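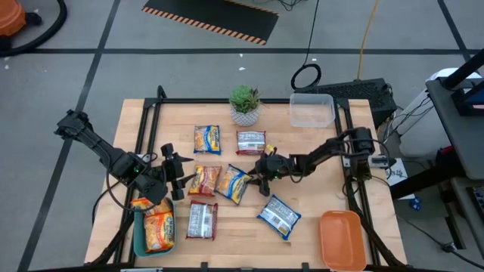

Re: [taller-linport] Los dos brazos y las bolsas de aperitivos

Imprimir | Enviar por correo electrónico

De: Homa Jalali
Fecha: 18/8/23

El mensaje anterior decía:

> ¿Cómo lleváis lo de la mesa? En Isedton queremos montar
> algo parecido, pero con un solo brazo, y me pierdo con dos
> cosas: cómo fijáis la base y qué hacéis con los cables. El
> nuestro se engancha cada dos por tres con la muñeca.
> ¿Y por qué bolsas? ¿No era más fácil empezar con cubos?
> Arabzadeh

¡Hola a todos! Contesto por partes, que si no me lío.

1. La base. Cada brazo va fuera del tablero, uno enfrente del otro, y entran los dos hacia el centro. Al principio los quería encima de la madera y menos mal que me quitasteis la idea, se comían media mesa. Apretad los soportes otra vez al cabo de una semana. Los míos habían cedido un poco y me pasé una tarde entera echándole la culpa al código (perdón otra vez a los que me aguantasteis).

2. Los cables. Pues mira, aquí no puedo presumir. El del izquierdo cuelga en una vuelta larga, por encima de la cubeta verde azulada, y en los giros amplios me pone nerviosa. Dejé la vuelta generosa a propósito, porque más corta tiraba de la muñeca. Si alguien tiene guías de las flexibles por casa — de 15 mm me valen — me las quedo encantada.

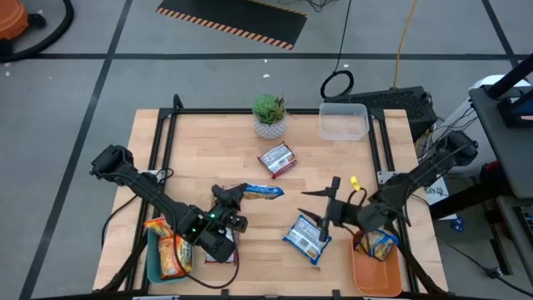 3. Las bolsas. Los cubos los hicimos en enero y salían enseguida. Una bolsa se arruga, resbala, brilla... ¡es otro mundo! De 107 agarres con la versión 7 del programa, los peores fueron con la bolsa tumbada y el dedo de abajo entrando por el borde: la empuja en vez de cogerla. Ahora bajo la pinza más despacio y abro un poco más. Las cubetas son de plástico, una verde azulada y otra naranja, y el color me viene muy bien para distinguirlas desde arriba.

4. Lo siguiente. Fideos instantáneos, de los Maruchan rojos. El film transparente suelta unos reflejos tremendos y el tablero también devuelve la luz del techo, así que la cámara baja me da bastante guerra. La planta se queda donde está, me sirve de referencia para encuadrar.

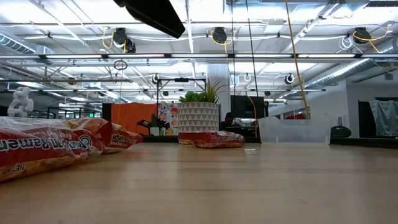 5. Los archivos. Están en la carpeta Wadstead, con las piezas del soporte y mis notas (desordenadas, aviso). Son unos 924 MB, bajadlos con la conexión buena. Arabzadeh, si vienes por Linport tráete tu pinza y la probamos en el brazo derecho, que el izquierdo lo tengo a medio calibrar.

Un abrazo,
Homa

Usamos cookies propias y de terceros para mejorar la navegación en el archivo de la lista. Aceptar | Configurar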